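Minutes - sorting trial, Tenilton site
November 14, 2022
Present: Fanni Takács (chair), Keegan Bouchard, Gifty Amegashie, Raymonde Chan (notes)

1. October minutes agreed.

2. Grippers. Keegan wants 300 pick-ups logged per shift. Gifty asked who covers the packing bench meanwhile. No answer yet - carried over.

3. Jobs. Fanni repeated that no hours will be cut. Raymonde asked for that in writing. Gifty doubts small-item work gets any lighter if staff still set out every piece.

Action: Fanni to put the hours promise on paper. 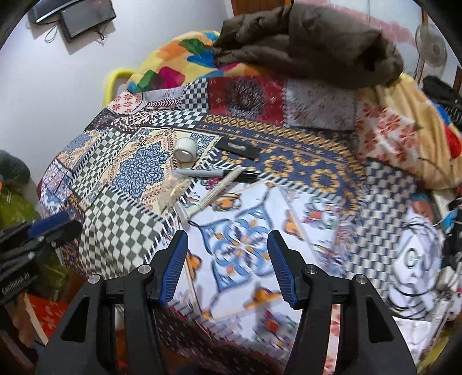
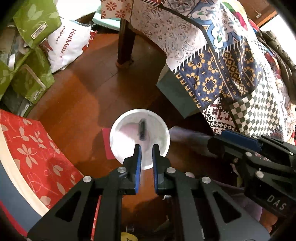

Small-item work, patchwork cloth (first) and white bowl (second).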